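Gatau Festival Volunteer and Camper Guide
Section 4: Setting up your camp and getting your wristband going

Welcome back if you've camped with us before, and a very warm welcome if you haven't! Please read this section right through before you unpack the car, as a couple of the steps are much easier done in daylight.

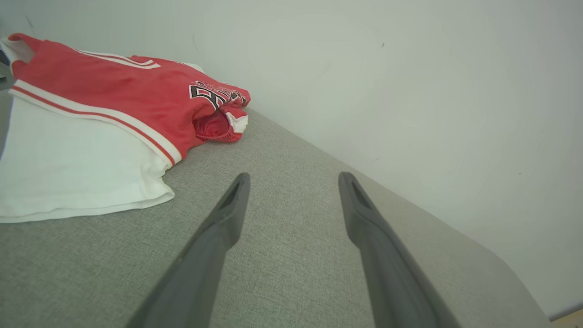
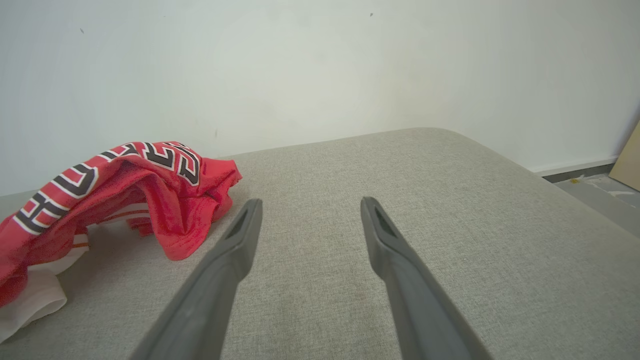
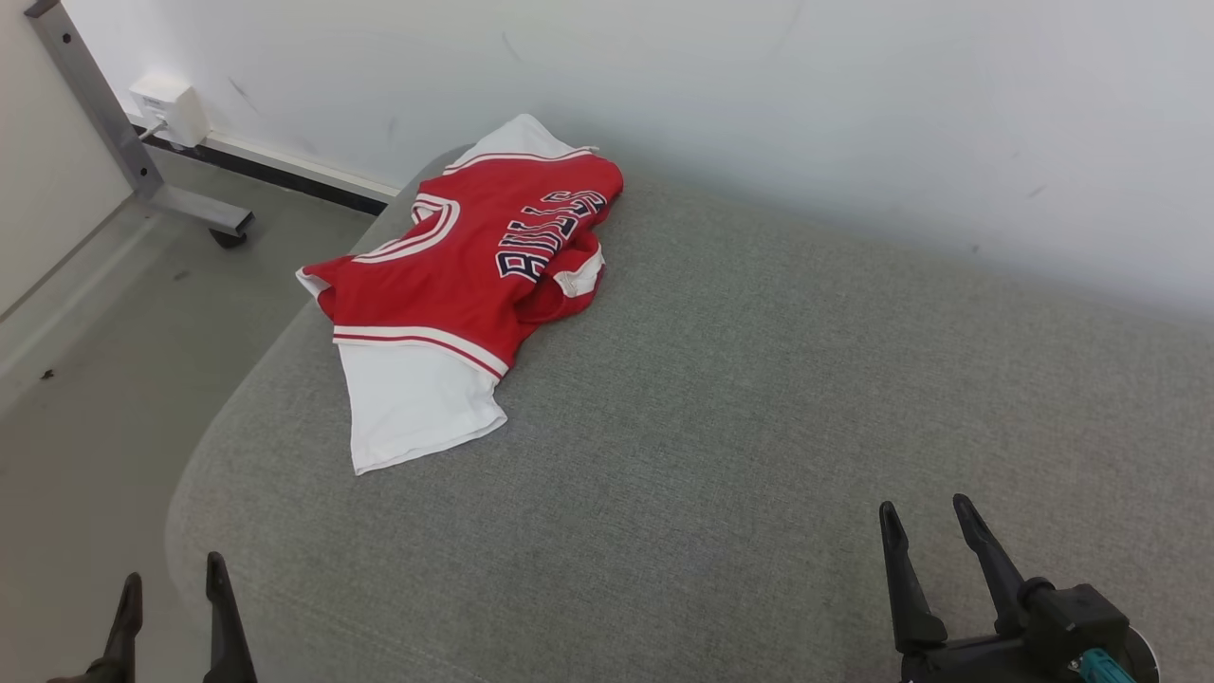

Mensah Flats, June

4.1 Before you start

You'll need your printed or saved booking, the wristband that came in the post (still in its envelope, please, as the envelope has your activation code on it), and a phone with a bit of charge left. If your phone has gone flat on the drive up, don't fret, there are charging points at the Boltum Gate and the crew there are a friendly lot.

Note: Phone reception at the Flats is patchy at the best of times and gets worse once the main stage opens. If you can activate your wristband at home the night before, do. It works just the same.

4.2 Activating your wristband

1. Open the Asari app and choose Add a Wristband. If you bought tickets for the whole family, you can add them all under the one account, but you'll need to go through these steps once for each band.

2. Type in the code from inside the envelope flap. Letters are all capitals and there are no spaces. We have had a few calls about the zero and the letter O, so if the code is knocked back the first time, try swapping one for the other.

3. Add an emergency contact. Choose someone who isn't coming to the festival with you (they won't hear their phone either!).

4. Wait for the green tick. It can take a few minutes, and longer on site. Closing the app won't hurt anything, it carries on where it left off.

5. Put the band on your wrist and slide the toggle down until it's snug but you can still get a finger underneath.

Caution: The toggle only goes one way. Once it's tight it stays tight, and a band that has been cut off has to be swapped at the Boltum Gate with photo ID. Please check children's bands twice before you let go.

4.3 Finding your site

6. Follow the coloured flags from the gate to the row on your booking. Rows 1 to 46 are powered and sit on the creek side. Rows beyond that are unpowered, up the hill under the gums, and in my own opinion much the prettier spot if you can do without a kettle.

7. Drive at walking pace. There are kids and dogs and people carrying eskies in every direction, and no one has ever missed a headliner for want of another ten kilometres an hour.

8. Park with your nose to the track and pitch behind the car, keeping the string lines clear. The water truck needs to get through every morning and it is a good deal wider than you'd think.

Note: Site 184 is the first aid tent. It does look like a nice roomy site with shade, and every year somebody starts pegging out a gazebo beside it. Please leave the grass around it free.

4.4 Power and gas

9. Powered sites have one outlet each, rated for 2000 watts. A fridge and a few lights will be perfectly happy on that. A fridge, a heater and a toaster together won't be, and you'll likely take your neighbours out with you.

10. If your outlet trips, unplug everything, press the yellow reset button on the post, and plug things back in one at a time. If it trips again, leave it alone and message the site crew through the app.

Caution: No gas cookers inside tents or closed annexes, even in the rain. Use the covered cooking area at the end of your row.

4.5 Going in and out of the arena

11. Hold your band flat against the reader and wait for the beep before you walk through. If you wander through before it beeps, the system will think you're still outside, and you'll have trouble on your way back in.

12. Tap out when you leave, even if it's just to grab a jumper. Last entry is at 10 pm.

If the reader flashes red, step to the side and see the help desk. Ask for Balakrishnan Venkataraman, who looks after the readers and can usually sort out a stubborn band in a minute or two.

Section 5 covers showers, rubbish and the quiet camping rows.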